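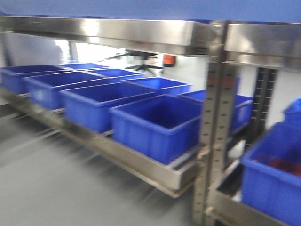

Re: [fosterlist] adoption day + the transport money

Mar 23, 2022
From: Hayley Mottram

Quick one, typing between vet runs.

> Do we still owe Vanel for the October transport? And is the
> raffle happening or not, I have people asking. Also can someone
> tell me how many dogs are coming up on the next van, I heard 40
> and then I heard less.

Vanel is paid. $1,777, went out last night, receipt is in the shared folder under transport. They were nice about the wait.

Van: 24 dogs, not 40. The 40 was the shelter's whole list before they pulled the heartworm positives. Those stay put until they've had treatment and yes I hate it too. Four of the 24 are seniors, so if you've got a quiet house PLEASE write me off list. Still short two fosters for those.

Raffle is on. Plodix gave us a grooming package and Yimer is doing the big basket again. Need tickets sold ahead this time, last year we sold maybe half at the door and ran out of change. We made roughly 300 after costs, would like to beat that.

Adoption day setup is 8 am, side lot. Bring your own crate and a water bowl with your name on it, I am not sorting bowls agian. Dogs on slip leads at all times, even the lazy ones. Applications go to me and no same-day approvals, even if they cry.

Fivier wants pictures of any dog adopted out of the last group for thier newsletter. Send me one good one each, with the dog's name in the subject line.

Oh and Biscuit went home yesterday!! Sleeping on the couch already.

Gotta run
Hayley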